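# Open day walk-through: Odico demo room, October

Filled in by me (Huguette Picard) before the doors opened and then again at lunch, so if the comments wander a bit, that's why.

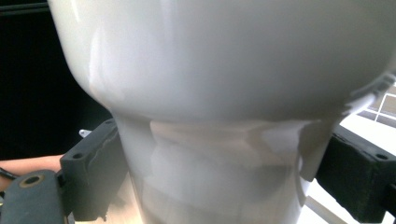

I did the whole round with the Peltora people's list in one hand and a coffee in the other, and I've kept their order even where I'd have done it differently. Checked means I looked at it myself. Open means somebody still owes me something!

## Before visitors come in

- [x] **Walkway taped, no cables crossing it.** One extension cord had crept over the line by the coat rack. Moved it, taped it, glared at it.
- [x] **Both exits clear.** The Givura banner was half in front of the side door. It's lovely, it's huge, and it now lives by the sign-in desk.
- [x] **Fire extinguisher tag current.** Fine. Somebody had hung a lanyard on it, though.
- [ ] **Room limit posted.** We're allowed 200 in the hall and the sign still has last year's number. New one is printing.
- [x] **Sign-in sheet out, with pens that work.** 131 names by lunch, so I put out a second sheet.

## Hand-held gripper station

- [x] **Jaws looked over for chips and rough spots.** The front edge on one jaw is rough and a little chipped. I ran a gloved finger along it and nothing snagged, but I'd like it on the swap list before the next open day.
- [x] **Screws and brackets snug.** Went around with the small driver, and nothing needed more than a nudge.
- [x] **Ceramics held by the narrow part, below the bulge.** Please keep doing it this way when guests take a turn! The glaze is slick, and I don't want anybody trying to pinch the wide part to show off.
- [x] **Sleeves and bracelets.** Long sleeves rolled up, dangly things in the tray. I had to ask twice and everyone was nice about it.
- [ ] **Padding under the work area.** I asked Haddad for two foam mats and got one. It covers the middle okay, but a piece dropped at the side would hit bare table.
- [x] **Broom, dustpan and heavy gloves within reach.** Under the table, in the box marked 442.

## People and talking

- [x] **One presenter per station, plus one spare.** The spare got lunch last, sorry!
- [x] **Kids' turn rules read out loud.** One at a time, grown-up next to them, safety glasses on. The small glasses went fast, so let's buy another pack.
- [x] **Presenter stops talking while a piece is being handed over.** I added this one myself. It's really hard to answer a question and let go of a vase-sized thing at the same time.
- [ ] **Stop word agreed.** We said "hold," but half the crew said "stop" in practice. Pick one at the 2 p.m. huddle and write it on the whiteboard.

## Still open after lunch

Room sign, second mat, stop word. Haddad says the mat is in the van. I'll initial those three when I've seen them with my own eyes, and the sheet goes back in the Peltora binder after that.

H.P.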